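Village shop to stay open after share offer passes its target

26 June 2020

There was a good deal of relief in Broteck this week, and more than a few happy telephone calls, when it was confirmed that the village shop will stay open after all. The share offer launched in January closed with 373 households signed up, which is more than enough to buy the lease from the Olaniyan family and to pay for the repairs that have been put off for longer than anyone cares to remember.

The Olaniyans have run the shop for the best part of three decades, and when they let it be known over the winter that they would like to retire, there was a real fear that the nearest pint of milk would soon be a bus ride away in Tekora. The bus, as regular passengers will not need telling, runs 4 times a day when it runs at all, and the last one back leaves well before most people have finished work.

Hanne Þórarinsdóttir, who has led the campaign from her kitchen table, said she had expected a slow start and had been quite unprepared for the post that came through her door in the first fortnight. Some families bought a single share between them, some clubbed together with their neighbours, and one envelope came all the way from a former paper boy now living abroad – with a very kind letter tucked inside, which she has kept.

The spring, of course, made everybody look at the shop afresh. With so many people staying at home, the telephone orders grew from a handful to whole pages of the order book, and the staff found themselves packing groceries long after closing time.
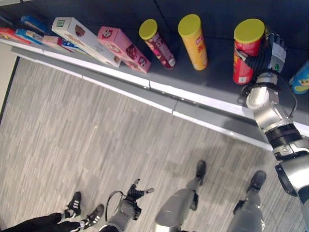
Brigitta Strebel said she had not set foot in a supermarket since the winter and did not miss it one bit, though she did hope the new owners would find room for a decent cheese and bring back the Saturday rolls – or the rolls on any morning, come to that, as she was not fussy.

Her wish may well be granted. The plans include a larger chilled section, a proper bread order from the bakery at Rerar and, once it is allowed, two small tables by the window where people can sit down with a cup of tea. Opening hours will stay as they are for the time being, and both part-time assistants are keeping their jobs.

The handover is expected later in the summer. Anyone who missed the offer and would still like to buy a share can leave their name at the till, and Hanne will be in touch as soon as she has caught up with her letters.

Contact the newsdesk | © 2020 Broteck Parish News | Back to top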